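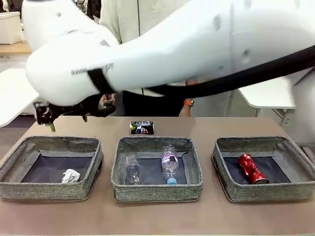

Domestic Storage and Sorting, Unit 4
Handout: Open bins for small household items
Notes by Győző Halász, revised 14 December 2020

4.1 Scope

This unit deals with shallow open bins used on a table or shelf. Lidded boxes and drawer inserts were covered in November and are not repeated. The working example is sorting mixed items by kind into a short row of bins.

4.2 Terms

Bin: an open container without a lid, meant to be filled from above.
Rim: the upper edge. A folded rim is thicker than the wall and holds the opening in shape.
Footprint: the area of table the bin covers, measured outside the walls.
Clearance: the free space between one bin and the next.

4.3 Choice of bin

Fabric bins are light and quiet in use, and mark a tabletop less than metal ones. Their walls give under load. A wall height of 200 mm is the upper limit for table work in this unit; above that the user has to lean over to see the bottom. Dark interiors hide dirt but also hide dark items, so keys, cables and black pens should go into a bin with a pale floor where one is available.

The Terkby and Piltari bins in the store room differ in footprint (300 mm and 168 mm on the long side). Mixed sizes may share a table. Put the larger size where the bulkier items will go and do not nest the smaller inside it during a sort.

4.4 Layout

Set the bins in one row, long sides parallel, with equal clearance. The same clearance throughout lets the hand find the next bin without a fresh look each time. Leave about 19 mm between the bin and the table edge.

Unsorted items stay outside the row. An item put down in a bin "for now" counts as sorted and will be marked as such.

4.5 Bottles and bags

Drinks bottles take up more room than their weight suggests. In a shallow bin they are laid flat, label upwards, with the cap towards the wall. Bags and other thin plastic are handled last - they cling to other items and cover what lies under them. 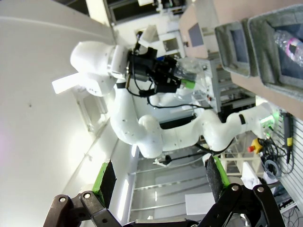

Fig. 4.2. Two grey bins on a brown surface, upper right, the larger one with a clear bottle with a pink label.

4.6 Exercise

Work in pairs. Sort one Szalai tray of mixed items into bins of your choice, then sketch the layout with footprints and clearances in millimetres. Record any item that was moved twice and the bin it left. Sketches go in the Rarside folder, one sheet per pair.

Reading for Unit 5: section on shelf depth, first half only.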